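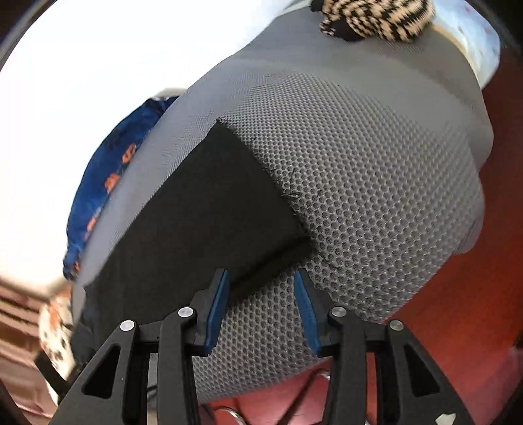
Un programme, c'est une liste d'ordres. Avance, ferme, lève, pose. Facile à écrire quand l'objet est dur et ne bouge pas, une brique par exemple. Mais un coussin ? Un gros coussin gris, tout bombé, avec des petits trous en nid d'abeille sur le dessus. Posé de travers en plus. Les deux bouts bleus de la pince sont ouverts, le bord du coussin est en face, et maintenant le logiciel doit choisir : où serrer, de combien, et quand s'arrêter. Trois questions, et toutes les trois sont difficiles.

Voir, ce n'est pas comprendre

Pour un ordinateur, une image c'est des nombres. Plein de nombres, un petit paquet pour chaque point de l'image. Nulle part il n'y a écrit « coussin ». Le bout de programme qui cherche les objets dans tous ces nombres s'appelle la perception. Il regarde où la couleur change d'un coup, où un motif s'arrête, où il y a un bord. Un tissu à petits trous, c'est plutôt pratique : le motif se répète, et quand il se répète plus, hop, on est peut-être arrivé au bord. Peut-être ! Ça peut aussi être un pli. Ou une ombre.

Chez Pliltley, le programme de perception s'appelle Sketix. Il fait comme toi quand tu dessines vite fait : il trace d'abord un contour grossier, puis il corrige. 20 fois par seconde. Toi tu clignes des yeux, lui il a déja recommencé plusieurs fois.

Choisir un chemin

Ensuite vient la planification. Gros mot, idée simple : trouver une route pour la pince, sans rien cogner. Le programme imagine plein de chemins, enlève ceux qui passent à travers le mur (ou à travers le canapé, ça compte aussi) et garde le plus court parmi ceux qui restent. Un peu comme toi la nuit dans le couloir, quand tu veux aller boire sans marcher sur les jouets.

Et si quelqu'un déplace le coussin pendant ce temps ? Chemin à la poubelle. On recalcule.

Serrer juste assez

La troisième partie, c'est le contrôle. Là tout va très vite. Le programme donne un petit ordre au moteur, mesure ce qui s'est passé, compare avec ce qu'il voulait, corrige. Puis il recommence. On appelle ça une boucle. Pince trop ouverte ? Il ferme un peu. Trop fermée ? Il rouvre.

Avec un coussin c'est embêtant, parce qu'il s'écrase. Les doigts touchent le tissu, mais ils peuvent encore avancer. Alors c'est quoi, « tenir » ? Le logiciel surveille l'effort du moteur. Tant que ça s'enfonce facilement, on continue doucement. Quand ça résiste, on arrête. Sur les réglages de Pliltley, la limite est à 40 sur une échelle de 100. Pour un œuf il faudrait beaucoup moins !

Apprendre avec des exemples

On pourrait écrire une règle pour chaque objet. Mais bon, des coussins il y en a des ronds, des carrés, des mous, des tout rapiécés... Du coup on montre des exemples au programme et il cherche lui-même ce qui se ressemble. La collection Trundetetti en contient 3884, rien que pour les tissus et les choses molles. Chaque exemple : des images, plus la position des doigts au même moment. Il faut que les deux aillent bien ensemble. Si l'image arrive en retard, le programme apprend des bêtises.

À toi de jouer

Il te faut : un coussin, un foulard, 2 cuillères en bois.
Bande-toi les yeux avec le foulard. Une cuillère dans chaque main, ce sont tes doigts de pince.
Quelqu'un te donne des ordres courts : « gauche », « avance », « serre ». Pas de phrases.
Essaie d'attraper le coussin par le bord et de le soulever.

Celui qui parle fait la perception et le chemin, toi tu fais les moteurs. Changez de rôle après. Et notez quels ordres manquaient, il en manque toujours.

Petits mots à retenir

Perception : trouver les objets dans l'image.
Planification : choisir le chemin.
Contrôle : donner des ordres au moteur, mesurer, corigger, recommencer.
Boucle : un morceau de programme qui se répète.

Fiche mise en ligne le 09/01/2022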